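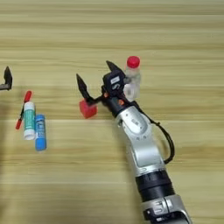

Two grippers, a red cube and a bottle with a red cap. Tidying a table is still hard work.

September 1, 2018

I get asked fairly often when there will be a machine that does the housework, usually by people who have just seen a video of one folding a towel. I spent a good part of August reading up on this and going to look at arms at work, so I'll write down where I think things stand. I'm not an engineer. I worked in a packing shop for years and I do most of the cleaning at home, and those are the two places I know well enough to judge.

Take a table with a few things left on it. A marker, a blue tube the size of a glue stick, a white tube with a green label, a small bottle, a cube. Clearing that is a job you would give a child, and the child would be done before you had finished asking. For a pair of arms it is several different jobs. The cube is the easy one. It has flat sides, it is bright red on pale wood, and it doesn't mind how it is held. The bottle is clear, so the grain of the table shows through it, and cameras have trouble with that. The marker and the white tube lie across one another, and if you pull the wrong one first the other may roll away.

Two black fingers that open and close are a very plain tool. I tried it at home with a pair of kitchen tongs in each hand, and would suggest anyone who is impatient with robots do the same. I could pick up pens and put them in a mug. I could not get the lid off a jar without the jar turning, and I gave up on a shirt button. My eyes and brain were the same as usual, so the fault was all in the fingers. A person also feels a thing begin to slip and grips harder without thinking about it. With the tongs I mostly found out when it hit the floor.

The shop floor is further on than the kitchen, and has been for a long time. At Wamar, where I used to work, there was a machine that put 12 jars in a tray, closed the tray and sent it down the line. It did that all day and did it well, as long as the jars were the same jars. When the supplier changed the lid by a few millimetres we lost a morning. The arm hadn't got any worse at its job – the job had moved and it had no way to know.

What the newer work is trying to do is cope with that sort of change. Vosov put out a report this summer on a sorting trial with mixed small items, 682 picks in all. I read it twice. Most of the picks were fine, and the bad ones were the things you would guess: soft packets, see-through packets, anything lying under something else. Urkel, who sell to small workshops, are more careful in what they claim. Their leaflet says the arm will load and unload a fixed set of parts, and leaves it there. I thought better of them for that.

Chaimongkol is the one aimed at homes. The demonstration I went to had it wiping a worktop and putting cups on a rack. It took roughly 2 minutes a cup. I don't mind slow, as I'd be at work while it got on with it. I would mind coming back to a broken cup and a machine that had stopped at the third one. A helper that gets 100 cups right and then drops one near the cat still has to be watched, and if I'm watching I may as well wash up.

So my answer for now is yes for the same part in the same place, sometimes for a table of small hard objects, and no for the laundry. Bedding is the one I'd pay for. I asked at the demonstration about fitted sheets and was told they are looking at pillowcases.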